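Bin Picking at Dresbridge: Gallery

Khang La's group says its grasp method learns from 3000 tries. I went in doubtful and left about the same.
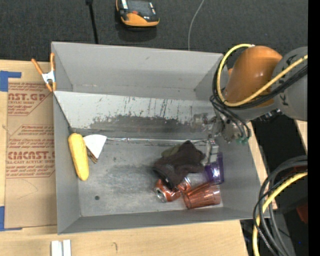
Cans, cups and a crumpled cloth in one heap make a fair test – fairer than the neat blocks in most papers. But the report gives 12 trials per setup, with no word on how the heap was reset between them. Kyung-hwa Ryu has asked for the failed runs. I'd like to see those first.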